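Jultbridge workshop completes rebuild of hillclimb single-seater

A supercharged hillclimb single-seater that had been in store as a bare chassis for most of its life has run under its own power again at the Jultbridge workshop of Skovora, the historic racing preparation firm.

The car, known as the Núñez after its builder, is one of two made and the only one to keep its original frame. It was laid up with a cracked crankcase and later separated from its engine, gearbox and most of its bodywork. Skovora took the project on for the present owner, Yasmine Tawfik, and delivered it as a rolling chassis last spring before starting on the drivetrain.

"The frame was straight to within a millimeter at every pickup point except the left rear," said Habibur Sivakumar, who led the work. "We cut out that corner and let in new tube of the same gauge. Everything forward of the firewall is as it was made."

The engine is an 800 cc air-cooled twin with a vane-type supercharger driven by chain from the nose of the crankshaft. The original crankcase was beyond repair. A new pair of castings was made from patterns taken off the sister car, with extra metal around the rear main bearing, where the first case failed. The cylinder heads are original and have been fitted with new valve seats to suit current racing methanol. Compression has been lowered slightly and boost is limited by a relief valve on the inlet manifold.

On the dynamometer the engine gave some 70 horsepower at the crankshaft, measured with the chain drive in place. Sivakumar said the figure was held back on purpose by running the mixture rich and the ignition late until the rings had bedded in. Further runs are planned with a smaller blower sprocket.

The gearbox posed more of a problem. No drawings survive, and the box that came with the car had been altered for a different engine with the input shaft on the opposite side. Kamarul Entili, who cut the new gears, worked from wear marks on the selector forks to arrive at the original shaft centers. The finished box has three forward speeds and no reverse, as built. Scrutineers at Vultville have accepted it on the grounds that the class rules for cars of this period do not call for a reverse gear.

Front suspension is by transverse leaf and lower wishbones. The rear uses swing axles with a pair of quarter-elliptic springs. New leaves were made after the old set was found to have lost camber unevenly. Friction dampers have been kept at both ends - the owner turned down a later hydraulic conversion that came with the parts. Brakes are cable-operated drums with new linings and a revised equalizer bar.

The body is in aluminum over a light steel hoop structure. Only the tail section and the scuttle are old. The nose was shaped over a wooden former and left unpainted for the first tests so that cracks around the fixing points can be found early.

The car will make its first competitive appearance at the Vultville hillclimb in May, with Ximena Zapata driving. Zapata has already covered a short shakedown at a private track, where the engine was kept below half throttle. A misfire at low speed was traced to the magneto pickup brushes, which have been replaced.

"It needs a stiffer throttle return spring and the seat has to go back an inch," Zapata said. "The steering is fine."

Entries for the Vultville meeting are limited to 50 cars. Practice starts at 9 a.m., with two timed runs in the afternoon. The course is unchanged from last year apart from new surfacing on the approach to the second hairpin.
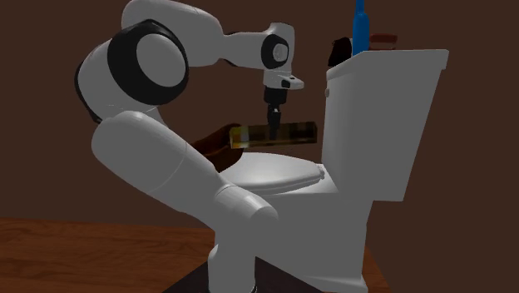 Also in the news

Nicanor Espinoza has been named clerk of the course for the Vultville hillclimb. He has held the deputy position for seven seasons.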